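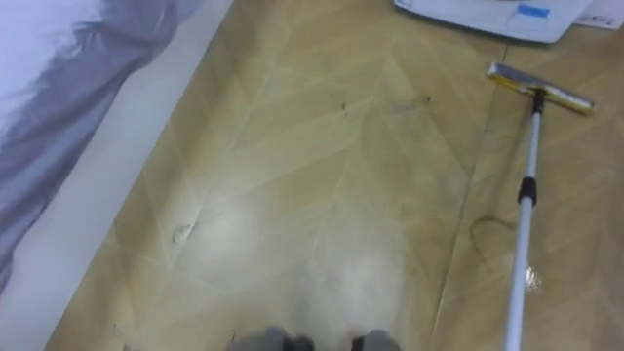

Wovden Documentation, Technical Writer

Section 16: Setting up the floor mopping routine

The Hirngate household package lets a two-armed robot pick up a flat mop and work a hard floor. Complete the arm calibration first.

1. Lay the mop flat on the floor with the whole handle in reach.
2. Set the telescoping handle to its working length and tighten the locking collar.
3. Pick up string, hair and scraps. Long strands can wrap around the swivel joint.
4. Open Tasks, choose Floor, then Mop, and press Learn Tool.
5. Wait 60 seconds for the tool check to finish.

Note: Glare on a glossy floor can slow the tool check. Dim the overhead lights and repeat step 5.

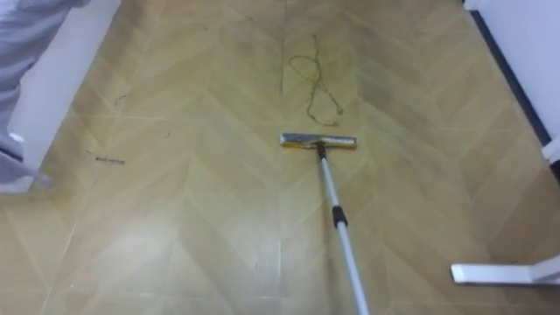
Can I use a mop with a one-piece handle?
Any straight handle will work if you select Fixed Length on the tool page.

Caution: Keep people and pets at least 2 meters away while the arms are moving.

6. Press Start. Keep the stop button in your hand for the first pass.
7. If the grip slips, press Stop and return to step 1. Code 1777 means the handle was not found.
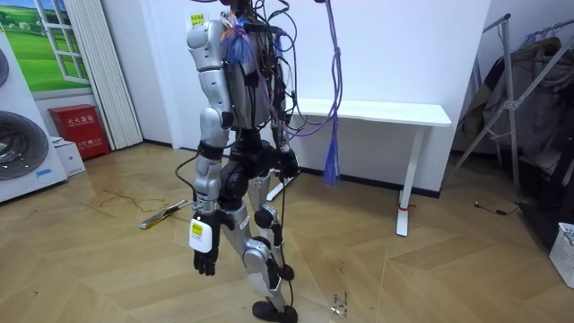 Wovden Home Robotics, Product Support Team

Before a walking robot starts the routine, check that its cables do not catch on furniture legs or racks. Route any cable that reaches the floor behind the robot.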